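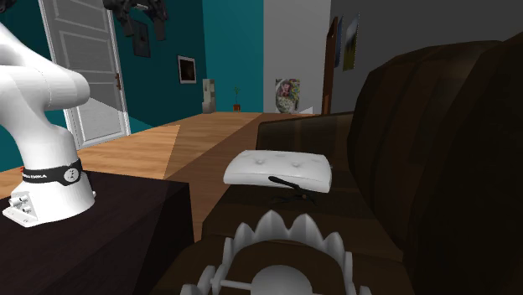

Vollar has opened orders for the Kakora, a mid-range mobile phone built for people who make most of their calls and do most of their browsing indoors. The handset has a 4000 mAh battery, a replaceable back panel and a second antenna placed along the lower edge, where a hand is less likely to cover it. The company expects it to spend much of its life at home, within reach of a sofa and a dark brown table, and the radio settings have been adjusted for weak signal inside buildings. Deliveries begin in November.

The Kakora replaces the earlier Vollar handset, which had a 3230 mAh battery and a sealed case. The new back panel is held by four screws and comes off with the driver supplied in the box. Battery, charging port and loudspeaker can each be changed separately. Spare parts will be sold through Chowdhury, the company's repair partner, from the same day as the phone.

Call handling has also been revised. When the mobile signal falls below a set level, the phone moves the call to Wi-Fi and holds the mobile connection open until the change is complete. Users can switch this off in the settings menu. It is on by default for networks that support Wi-Fi calling — owners should check with their provider before relying on it.
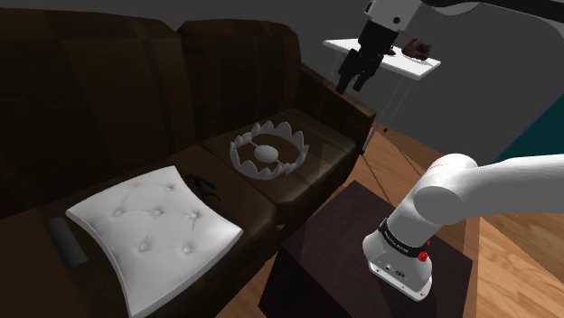
Sofa with white throw pillow and remote control.

The phone includes an infrared transmitter on the top edge, which allows it to work as a spare remote control for televisions and audio equipment. Codes are stored on the handset, so the function does not need an internet connection. Further codes will be added through software updates.

A first batch of 3000 units has been assembled at the company's Illside plant, with 200 of these set aside for warranty exchange. Orders placed after the first batch is sold will be filled in the order received.

The Kakora is available in black and pale grey. Both versions have the same memory and storage and are supplied with a charging cable but no plug. Technical sheets and repair instructions can be downloaded from the support section of the Vollar website.

Ends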